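The plain bin and the promise of order

The storage aisle has never been short on promises. Kumberg wants $67 for a set of cream bins it says will "reset" a household, and Cloreck has a similar set for $90. Both are plastic. Neither comes with anyone to put things in them.

I've been suspicious of this stuff since last November, when I moved my whole desk into eight matching tubs and then couldn't find the stapler. The colour was lovely. The stapler was in tub six, under the chargers.

Tranemthorpe's organising course, at $595, teaches that every object needs a home. Fair enough, but most objects I own already had one - a pile, by the door, where I could see it.

What does seem to help is having fewer bins and keeping them out in the open. Two at the back of a table will hold a fair bit, and you're forced to look at them every day.
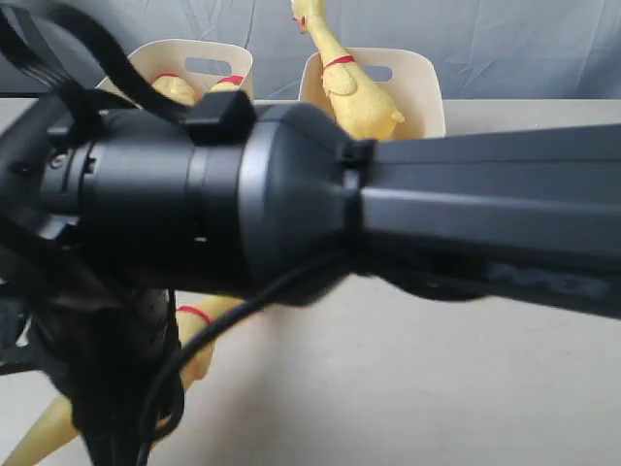 Lids are another racket. Negash sells them separately, and I'd skip them. A lid is one more thing to lift off before you give up and leave the scissors on the bench.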